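Frequently asked questions

Last updated 10/12/2023

I get the same handful of emails every season, usually in the week after we've lost at home, so I've put the answers in one place. If yours isn't covered, the contact form is at the bottom of the home page and I do read everything, even the angry ones.

What is this blog?

It's a fan's blog about Cencombe Town, a non-league football club with a sloping pitch, a very good tea hut and a habit of conceding in the last ten minutes. I write a report on every match I get to, plus the odd longer piece when there's something on my mind (the state of our left side, mostly). It has no connection with the club, so please don't write to me about season ticket refunds. I can't help you, and I'd quite like one myself.

How long have you been doing it?

This is my 18th season of writing about them. I started because the local paper had cut its match reports down to two lines and the scorers, and one week they got the scorers wrong. The early posts are still up. They're dreadful, and I called a goalkeeper "assured" four times in one report, but I've left them as they are.

Do you go to every game?

Every home game unless I'm ill or at a wedding, and most of the away ones. The long trip to Hilus on a Tuesday night has beaten me more than once. It's two trains and a bus, and the last bus back leaves before the final whistle if there's any sort of stoppage time. When I miss a match I say so at the top of the post, and I don't pretend to know whether it was a penalty.

What's the best place to stand?

The covered side, near the halfway line, if you want to see the game. Behind the goal at the allotment end if you want to hear it. You can change ends at half time and most people do, so if you see everybody suddenly shuffling off with their teas, just follow them. The seats are fine but there's a pillar, and you will get the pillar. I've been going all this time and I still get the pillar!

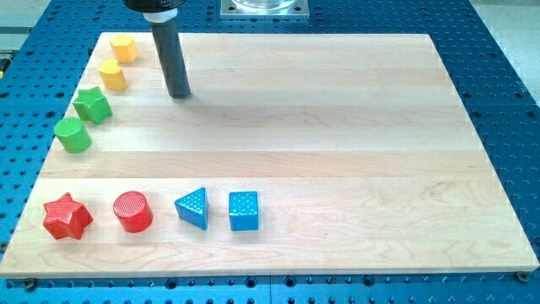
Pale board, made of strips glued edge to edge.

Can I bring children?

Yes, please do! Mine were bored stiff until they were six or seven and then couldn't be kept away. There's a patch of grass behind the clubhouse where there's always a kickabout going on, and you'll find that a nine-year-old can follow the match perfectly well while playing in a different one. Bring a coat even in April. Especially in April, come to think of it, the wind comes straight across the bypass.

What was the biggest crowd?

2,585, for a cup tie against Widmer, long before my time. My dad was there and says you couldn't get your arms out of your pockets. We lost 3-1 and he's still cross about the second goal. These days a really good gate for us is anything with four figures in it, and I've only seen us get past 1,000 twice, both times on a bank holiday and both times a draw.

Why are you so hard on the manager?

I didn't think I was, but I've had enough emails about it that I went back and read last season's posts in one go. Fair enough, I moan about the substitutions a lot. I'll stand by most of it. If you're hanging on to a one-goal lead and you take off the only player who can hold the ball up, I'm going to mention it. But he kept us up with a squad held together by loans and tape, and I said that too, in the last post of the season, which I suspect fewer people read.

Who are your rivals?

Depends who you ask. Older supporters will say Widmer. Anyone under thirty will say Hilus, on account of the play-off game and the floodlights going off, which I've written about at far too much length already (it's in the archive, in two parts). I can't really get worked up about either. The team I dread is whoever's bottom, because we never beat them.

How do your player ratings work?

Marks out of ten, done on the way home, never changed afterwards. A 6 means he did his job. Some of you think a 6 is an insult, and I had a very long message from somebody's uncle about it. It isn't! Most good afternoons are full of them. I've given one ten in all this time and I'd had a pint.

Can I use your reports or stats?

For a fanzine, a school project or your own blog, go ahead, just say where you got them. The appearance records go back to when I started and I trust them. Anything older was copied from programmes, and there are gaps where a programme got wet or lost or lent to someone. If you've got any from the Ziken Stadium years, before the move, I'd love to borrow them and I'll pay the postage both ways.

Why is the comments section closed?

It isn't closed, it's moderated, and I only get round to it in the evenings. Disagree with me all you like. I won't put through anything nasty about the players, most of whom have been up since six for their proper jobs, and I won't put through anything about the referee's eyesight that I've already seen a hundred times.

Will you come on our podcast?

Probably, if it's not a match night. I talk too fast and I haven't got a decent microphone.

Are we going up this season?

No. But ask me again if we win on Saturday.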